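Street Performance and Circus Skills – Course Handout
Session 4: Building a Circle Show
Tutor: Radoslava Šimek
Wednesday, September 14, 2022

Last week we looked at walk-around acts, where you move through the crowd and do two minutes here and there. A circle show stays in one spot, and the audience comes to you and stands. Most of what follows is about getting people to stop and keeping them there until the hat.

1. Choosing a pitch

Look for a wide, flat area with foot traffic on one side and a wall or closed storefront behind you. Avoid cafe seating. Those people have already paid for something and tend to watch without coming closer. Check for slopes before you commit to anything with a wheel or a ball.

At the Dudlow street fair the pitches are drawn by lot at the start of the day. You get a 30-minute slot and 5 minutes to clear. Overrunning is the quickest way to not be invited back.

2. The build

Lay a rope on the ground before you have anyone. Ask the first few people to bring their toes up to it. Start with something visible from far off (diabolo, tall props, a drum) and save talking for when there are ears to hear it.

A crowd of two rows looks like a show from across the street. One long row looks like a line for something.

3. The middle

Two or three solid tricks are enough. Hammad Rind, who taught this unit before me, ran a 30-minute show on three tricks and one helper from the audience. Ask helpers before you touch them or hand them a prop, and for a child ask the adult too.

4. Marking out the space

Practice inside the size you will really have. Tape the floor into squares at home and note which square each prop starts in and where it ends up. Do the whole routine without throwing anything, then with props, then with music.

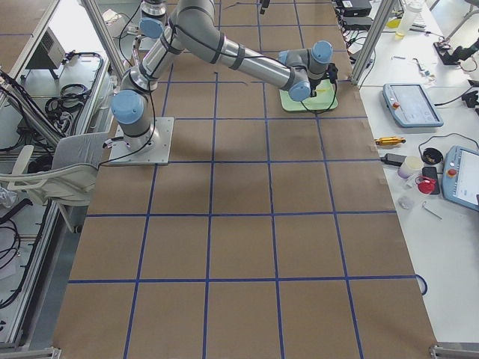
5. Finale and hat

Do the hat speech before the last trick, while people still want to see it. Keep it short and say plainly that this is your work. A crowd of 900 passing by and a crowd of 30 standing still are different things – write your speech for the 30.

6. Fire

No fire in this course. If you plan to use it later, you need the event's written permission, a trained safety person and your own insurance.

For next session

Write out your build, minute by minute, on one page. Bring your rope.
Watch the Masson clip on the course page and note when the hat speech starts.
The Pestiten hall is booked for the showcase in June. Put your name on the list by the door if you want a slot.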